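I've sat through a good many training days in my time (19 at the last count, if you include the one in August where the heating came on and wouldn't go off), and I've grown very fond of them, but I do wish we would stop packing them so full. My old manager at Woretti, Reynaldo Javier, used to give us a whole morning on a single question: what does the customer do just before they ring us? It sounded dreadfully slow, and I loved it!

These days a course is likely to hand you a folder of up to 400 slides and a pad of sticky notes, and by three in the afternoon you're voting on ideas for people you haven't met.

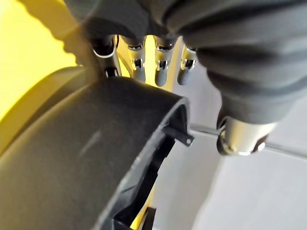 I'd much prefer 2 exercises done properly, with a long tea break between them, and a phone call to somebody who really uses the thing you make. Muchen Ren ran a session like that for us at Pistik last spring, and I still have my notes from it, scribbles and all. We came away with one small change to the order form, which went in the next week, and I'd happily pay for another day of the same.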